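August, just past midnight

The planner runs! It really runs, in the kitchen sim, on both hands, and I'm too wound up to sleep so I'm writing it down before I forget the order of things.

The trouble all week was Tratine handing grasp targets to the controller in the wrist frame while the controller read them as world frame. Every plan looked fine in the log and then the hand sailed off over the counter. I found it this evening by printing both transforms next to each other (should have done that on day one, oh well). One line in the config. After that I regenerated the whole seed set in Drana, 1,916 starts, and left it going while I made noodles.

Then I cut the replanning interval from 67 ms to 12 and the fingers stopped twitching between waypoints. I love this part of the job, when a number changes and the motion suddenly looks like somebody meant it.
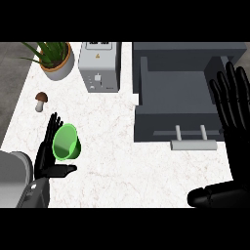
Left hand with the green cup, right hand open by the big gray appliance.

The cup's tilt is what I want to work on next. The grasp score only cares about contact points, so a leaning cup rates as well as an upright one. I want an orientation term in there, small to begin with, and I want to see what Kereama does with the pose estimate when fingers cover half the rim. My guess is it gets jumpy. I can filter it, but I'd like to see the raw trace first.

Also for tomorrow: 6 seeds still fail at startup with a joint limit error, all on the right arm. Check the elbow range in the Grurwood model file, I think I typed it in degrees.

Noodles were cold by the time I got to them. Ate them anyway, watching replays.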